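Notebook – Perla Cuautle
July, started 8:40 am

Gel first, because I could not wait. The Gibson assembly worked! Colony PCR on the new plates gives a clean band at the right size in 9 of the colonies I picked, and the no-insert control is blank. After two failed rounds with the old backbone prep I had more or less made peace with going back to restriction cloning, so this is a very good morning.

What changed: I cut the backbone overnight, did the DpnI step properly (full hour, not the quick version) and gel-purified it on the long comb so the uncut plasmid had somewhere to go. Also went to a 2:1 insert to vector ratio and made the overlaps longer. I changed too many things at once to say which one mattered, I know – my money is on leftover uncut vector.

Minipreps from the Semier kit, eluted in warm water. Best yield was 89 ng/µl, plenty for sequencing. The A260/230 is lower than I'd like on a couple of them, so I'll do an extra wash next time and let the columns dry longer before elution.

Picked two clones to send off, forward and reverse primers on both. The reverse primer sits quite close to the junction, so the first stretch of read will be junk right where I want to look. Ordered a new one further out. Tubes are in the Holtover rack, door side, purple caps.
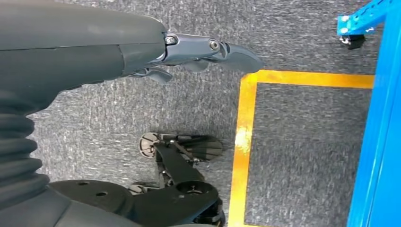 Cloning / Ledesma construct

Glycerol stocks made from both clones and in the minus 80, box labeled Amard. Please don't streak from them until the reads are back!

Competent cells: the last batch is holding up nicely, pUC control plate was crowded even at the higher dilution. Still need to write the real efficiency on the box lid.

To do: pour kan plates, autoclave more LB, line up the reads against the map as soon as they land. If the junctions are clean I want to go straight into the expression strain and try a small induction at 18 degrees overnight, next to the usual 37 for comparison.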